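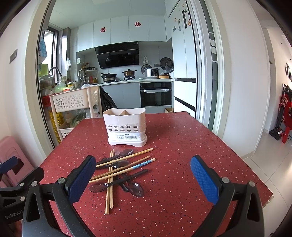
Spoons, chopsticks and a two-compartment holder: utensil sorting, done with a hand-held gripper.

My first morning with the Sastinton crew, I was given a gripper, a pile of spoons and chopsticks, and no pep talk whatsoever. Pick one up, put it in the holder, do the next one. I figured I'd be great at this. I have been putting away silverware since I was six!

I was terrible. The jaws have blue pads on the inside, and you have to come at a chopstick squarely or it rolls off toward its friends. By my third try I was holding my breath.

Traian Dumitrescu thought this was pretty funny. He washed and sorted for Grube, the catering company, for most of his working life, and when Grube put in a robot sorting line (built by a firm called Nultetti) he assumed he was finished there. Then Nultetti needed people to show the machines how the work is done, and his boss asked if he'd like to be one of them. He now spends his shifts with a gripper in his hand, doing the old job slowly enough for a robot to learn from it.

"My wrists feel better," he told me. "My head is more tired. Before, I could think about soccer all day."

I heard versions of that from everybody on the crew. The dish room at Grube was loud and hot, and you talked the whole time. The new work is quiet. People go home dry, which they love, and a little lonely, which they mention later, usually over coffee. Traian eats lunch with the old dish room bunch when the schedules line up, and in February they hardly ever did.

The pay came up too, of course. It's a bit better per hour, but the late-night premium is gone, and for a couple of the guys that was the car payment. Grube says it moved people over without layoffs. The crew says that's true so far — and they say the "so far" pretty loudly.

There's a count, naturally. Traian's sheet for the month stood at 1,147 finished pickups when I visited, and he knew the number without looking. A fumble doesn't go on the sheet, though the engineers keep those as well. He finds that odd. In the dish room a dropped spoon was just a dropped spoon.

What he does like is being asked things. Why grab the spoon by the handle there? Why leave the tangled chopsticks for last? He had never had to say it out loud, and some days he has to do it with his hands first and then explain. One of his answers ended up in the crew's training notes, with his initials next to it. He showed me the page twice.

I went back for another go before I left. I got a spoon into the holder on the second attempt and Traian said, "Okay, now the rest."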